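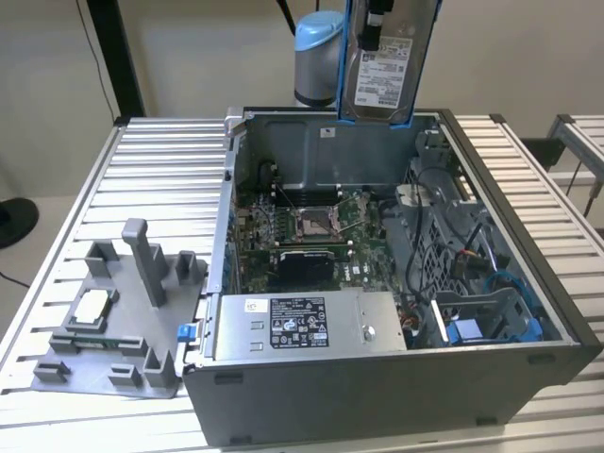 Radwood Automation Short Course
Session 7 handout: choosing a gripper for taking a PC apart
Notes updated August 28, 2024. Replaces the old session 7 sheet, bin that one

Read before the practical. Bring your log sheet from session 6, you'll need the tool offsets you wrote down. If you've lost them, measure again, don't borrow someone else's, the flanges aren't the same.

What the session is about

Same arm, same bench, same tower on its side with the panel off. We only change what's on the end. Three grippers to try:

Drurkis parallel jaw. Two fingers, straight in and out, electric. Position and force both settable.
Cuadros soft finger. Rubbery pads that bend round the part. Air driven, so open or shut with a regulator in between.
Musside suction cup, single. Small cup for the cards and flat tops, large cup for the drive.

By the end you should be able to say which you'd pick for which part and back it up with your own numbers. "It felt better" will not get marks. Last year half the reports said it felt better.

The parts

Drive in its caddy. Start with this one. Big, fairly heavy for its size, stiff, and the caddy gives you something to hold. Comes out in a straight line if you let it. Trouble comes when you lift at a slant: the caddy binds, force goes up, arm stops, everyone looks at the cables when they should be looking at the angle.

RAM module. Thin, long, chips on the faces. Hold by the short ends or high on the edge. Latches first!! Both ends if your board has two, some only have the one.

Processor. Smallest and the one people get wrong. Lever up, frame open, then straight up. No sliding, no tilting. Anything sideways near the socket and you have bent contacts. The old boards we use are scrap but we'd like them to last the term.

Graphics card. Optional, for groups who finish. Has a latch at the end of the slot you can't see well from overhead and a bracket that hooks on the case. Harder than it looks.

Power supply and cables: leave alone. Unplugging is session 8. Mains lead must be out of the building as far as you're concerned, i.e. not on your bench at all.

Grip basics, quick recap

Friction grip: holding force comes from squeeze times friction. Two fingers, two contact faces, so

weight you can hold = 2 x friction x squeeze force

then divide by a safety factor. Use 2 for slow moves, more if you're swinging the part round. Don't forget pulling a drive out of a bay adds drag on top of its weight, and the drag is usually the bigger of the two. Forgetting it is the classic mistake in the written question.

Form grip: the finger shape stops the part moving, friction matters less. A finger with a lip that goes under the caddy edge is a form grip. A flat pad on the side isn't.

Suction: force = pressure difference x cup area. Nice on clean flat faces. Poor on labels that are lifting, poor across holes, useless on vents. A drive label looks flat and mostly is, until the cup lands half on the edge of it and leaks.

Compliance: where does the give come from? Could be the pads, could be the wrist, could be the controller. You want some somewhere. If all three are stiff, a small error in position turns into a big force. If all three are soft you don't know where the part is when you come to put it down.

Notes per gripper

Drurkis parallel
Good on the caddy, good on RAM by the ends. Repeatable. The part ends up in the same place in the fingers each time, which makes the put-down easy. Fingers are slim enough to get down between the cage and the cables if you approach from the right side, check the clearance by jogging before you run.
Bad: heat spreader on the processor is low, there's hardly any edge to grip, and the fingertips catch the socket frame. Use the narrow tips for this, they're in the drawer under the controller. Wide tips won't fit, don't force them.
Set force at 31 N for the drive to begin with. Go down from there till it slips, not up till it cracks. For RAM start far lower.

Cuadros soft finger
Forgiving. You can be a bit out in position and still get a hold. Lovely for people who haven't calibrated properly, and so it hides the fact they haven't calibrated properly.
Bad: the part swings. Lift the drive by one end and it hangs at an angle you didn't choose. Getting it into a slot in the tray afterwards is a gamble. Also the pads pick up dust and lose grip over a session, wipe between runs with the lint free cloth and write in the log that you wiped.
Bulky. Will not go near the memory slots without touching something.

Musside suction
Best of the lot for the processor. Small cup, centre of the heat spreader, low pressure, straight up. Clean off any old thermal paste first or the cup slides about and you'll be scrubbing it at the end.
Drive: large cup works for carrying once the drive is free. For pulling it out of the bay, no. The drag breaks the seal.
RAM: forget it. Well, try it once if you want to see.
Watch the vacuum reading. If it sags while holding, you've a leak, put the part down, don't hope.

The practical

1. Bench check. Tower on its side, clamped, panel off. Wrist straps on. Nothing loose in the case, screws especially.

2. Arm to home. Speed limit to 6 percent for first runs. Yes it's slow. Leave it there till I've watched one full cycle.

3. Fit gripper one. Enter tool weight and offset. Controller will let you skip the weight. Don't skip, the collision stop goes wrong and trips in mid air.

4. Touch off on the tray corner, then on the case corner. Both. The tray is printed and the posts aren't all dead square, so teach each slot by hand, don't calculate them off the drawing.

5. Teach three points per part: above, grip, clear. "Clear" means clear of the case wall AND whatever cable is nearest, with the part in hand. The drive hangs down further than you think when held by its end.

6. Run the lift. Straight up out of the case, then across, then down. Never across first.

7. Log it. Force, grip width or vacuum, slip yes/no, contact with anything yes/no, time from grip to release.

8. Put the part back by hand. With the latch closed properly and same way round every time, otherwise you're testing your own refitting.

9. Repeat till you've enough runs. Swap gripper. Go back to 3, all of 3.

Order of parts: processor and memory to the tray, then drive. If you do the drive first its caddy takes up elbow room on the bench and folk put their sleeves in the tray. Groups sharing a tower can agree something else, write it down.

What counts as a failure

Slip: part moves in the fingers by more than you can put down to the pads settling. Mark the caddy with tape at finger edge before the run, look after.
Snag: touches cable, case or cage on the way out. Even a light brush counts. Be strict.
Drop: obvious.
Missed placement: part sits on top of a post or across the wall of a slot. If you have to nudge it in, that's a miss.
Protective stop: log as a failure and say what the controller said. Copy the code exactly.

Numbers from the last trial

Staff run, drive only, same caddy throughout. 69 lifts in all across the three grippers. 31 of them on the Drurkis, the others split between the other two, which isn't a fair share and you should say so if you quote it. Drurkis had the fewest snags. Cuadros had the most missed placements, nearly all tilt. Musside failed at the pull and was fine at the carry.

Things to be wary of when reading this: pads were new, the person teaching points had done it many times before, and the order was always Drurkis first. So by the time the suction cup went on, the bay runners had had a good deal of wear. For yours, change the order between groups. Sheet on the door says who starts with what.

Camera

The fixed camera is there for reviewing runs, it isn't guiding the arm this session. Useful for snags you missed. Less useful for depth, so don't try to judge height off the screen. Check your arm doesn't block the view at the grip point, if it does turn the wrist round and re-teach. Save clips under group number and run number, nothing cleverer please.

Small things that go wrong

Caddy tabs. Some spring open when you squeeze and some need squeezing to let go. Find out which yours is before you set the force.
Gripper cable too tight round the wrist. Works fine at home, pulls at full reach.
Tray creeping along the bench. Bolt it down, tape doesnt hold.
Socket lever dropping back. Push it fully open till it stays.
Teaching the grip point with the part already slightly lifted. Very common. Seat it first.
Units. Controller is in millimetres, one of the spreadsheets is in metres. You have been told.

To hand in

One page, plus log sheets. Table of gripper against part with failures out of runs in each box, not percentages on their own. One paragraph on the gripper you'd pick if you could only have one for the whole job, one on what you'd change about its fingers. Sketch of the changed finger, hand drawn is fine, put sizes on it.

Question to work through beforehand: your drive and caddy weigh 7 N and the bay adds a steady drag while it slides. Friction at the pads is 0.4, squeeze is 31 N, safety factor 2. What is the most drag you can put up with? Then do it again with friction halfed, for dusty pads. Bring the working.

Marked sheets back in September. Finger printing slots are booked on the same sheet as before, file in by the end of the week or you wait for the next batch.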